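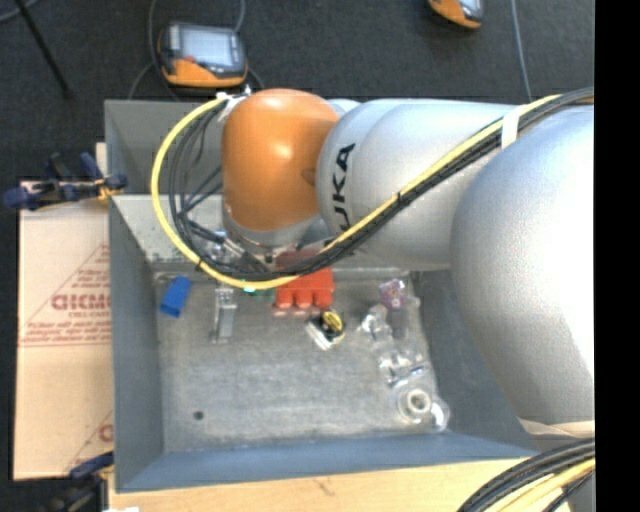 Protokoll der Sitzung des Arbeitskreises Maschinensicherheit
Standort Bostbridge, Besprechungsraum Halle 5
Datum: 15.2.22
Vertreten: Betriebsleitung, Instandhaltung, Arbeitssicherheit, Projekt Jastura, Lieferant Irkico (zugeschaltet)

TOP 1 Protokoll der letzten Sitzung
Ohne Änderungen genehmigt.

TOP 2 Störung an der Greifzelle Jastura
Die Projektleitung berichtet über den Stillstand der Zelle während des Dauerlaufs mit gemischten Kleinteilen. Beim Zyklus 733 meldete die Steuerung einen Ausfall des Signals am Handgelenk. Der Arm hielt oberhalb des Behälters an. Personen befanden sich nicht im Schutzbereich, Sachschaden ist nicht entstanden.
Die Instandhaltung führt den Ausfall auf eine Beschädigung der Signalleitung zurück. Das Leitungspaket wird außen am KUKA-Arm geführt, das gelbe Kabel bildet dabei am Handgelenk eine weite Schlaufe. Bei tiefen Greifpositionen kann diese an der Behälterwand scheuern. Der Mantel war auf einer Länge von 57 mm aufgerieben.
Die Arbeitssicherheit beanstandet, dass die Zelle nach der ersten Meldung quittiert und neu gestartet wurde – ohne Sichtprüfung der Leitungen. Der Eintrag im Störungsbuch fehlte.

TOP 3 Beschlüsse
a) Die Zelle bleibt für den Automatikbetrieb gesperrt. Einrichtbetrieb ist nur mit reduzierter Geschwindigkeit und Zustimmtaster zulässig.
b) Irkico legt einen Vorschlag für eine engere Leitungsführung vor. Das Angebot der Firma Kwok für ein Schlauchpaket mit Rückzug wird zum Vergleich herangezogen.
c) Die Eintauchtiefe wird bis zum Umbau auf 70 Prozent des bisherigen Wertes begrenzt.
d) Die Sichtprüfung des Leitungspakets wird in die Checkliste vor Schichtbeginn aufgenommen.

TOP 4 Verschiedenes
Die Unterweisung zum Verhalten bei Störungen wird vor der Freigabe wiederholt. Der Dauerlauf ist neu für Juni vorgesehen – vorbehaltlich der Abnahme durch die Arbeitssicherheit.

Verteiler: Teilnehmende, Betriebsrat, Ablage Jastura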